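The shelf was Jade Birkett's idea, and Dwayne had been against it from the start.

"It's marble," she said.

"It's marble-patterned," said Dwayne. "There's a difference of several thousand dollars."

They had the flat above the old Sperling bakery for the winter, and the landlord, Ansel Mahmoud, had let them do what they liked to the kitchen provided he didn't have to look at it. Jade had spent her January pay on wall panels from a bloke in Kurham. The board came with them at no charge, which Dwayne considered the most suspicious part of the deal. He had never been given free timber by an honest man.

"What is it, anyway?"

"Oak."

"Did he say oak?"

"He said it was a good board."

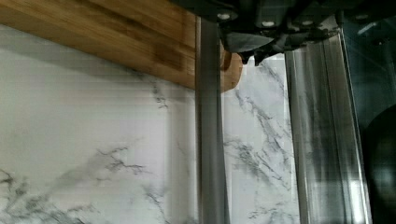 Dwayne ran his thumb along the grain, then around the end where somebody had gone to the trouble of rounding it off. It was honey-coloured and he rather liked it, so he kept his mouth shut and looked at the wall instead. The grey veins wandered about like cracks. In a place this old they might well have been cracks. You could have hidden a subsidence claim in there and Ansel would never have had to answer for it.

"Your mother will think it's real," he said.

"My mother thinks you're an engineer."

He went to get the level. It was Fuad Habte's and had been dropped down the stairs at least once, so he didn't trust that either. When he got back she was holding the board up against the marble with both hands, head tipped, waiting.

"Higher?" she said.

"How much is it meant to carry?"

"Cups. The teapot."

"Which teapot?"

She didn't answer. Dwayne laid the level on top and watched the bubble slide off to the left, come back, and settle somewhere he didn't believe.

"Bit higher," he said.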